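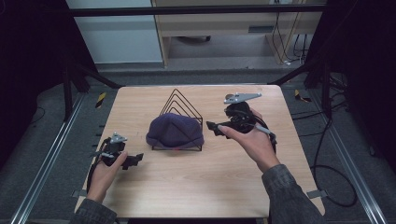
Siltby wrote that the dryer on their shop line trips every hot afternoon, and asked whether anyone else had seen the same thing.

Refrigerated dryer tripping on high pressure after compressor swap

We replaced an old fixed speed screw with a Cevullow variable speed unit in June. Same receiver, same pipework, same refrigerated dryer. Since the swap the dryer cuts out on high refrigerant pressure most days after lunch, and we get water at the drops on the far side of the building. The compressor discharge is set 5 psi higher than the old one was. The dryer is rated for 167 cfm and the new compressor's plate is under that. The service company wants to sell us a bigger dryer. Is that really the fix, or should I be looking at something else first?

Posted by Siltby, 23/09/2026

Worusis
Check the inlet air temperature before you buy anything. The cfm on a dryer plate only holds at the rated inlet temperature, ambient and pressure. Go above any of them and the capacity drops, and there should be a table of correction factors in the manual. Multiply them out using your worst afternoon and compare the result with the compressor's full output, because that's what the dryer sees when everyone is working.

Also look at where the new compressor blows its cooling air. We had one that exhausted straight at the dryer condenser. It was fine in the morning and tripped once the room warmed up. Ducting the hot air outside fixed it, with a damper so we could keep the heat in the room over the winter.

Clean the condenser fins as well. Blow them out from the inside, with the power off and locked out, and go easy so you don't flatten them. If it still trips with a clean coil and a cool room, get a licensed refrigeration mechanic to check the fan switch and the charge.

The extra 5 psi isn't your problem. Higher pressure helps a dryer slightly, if anything.

Simon
had the same, it was the drain. Ours was stuck and the water went right past the dryer and down the line. Press the test button and see if anything comes out

Cevullow owner, 2 units
Agree with Worusis on the room temperature. I'd add that the aftercooler on the compressor can be the culprit even on a new machine if the intake filter mats were left off at start-up and the cooler has plugged with dust — ours took 3 months to get there. Put a thermometer on the discharge pipe and compare it with the room. The manual gives the difference you should expect.

Simon's drain would explain the water but I don't see how it would give you the high pressure trip. You may have both.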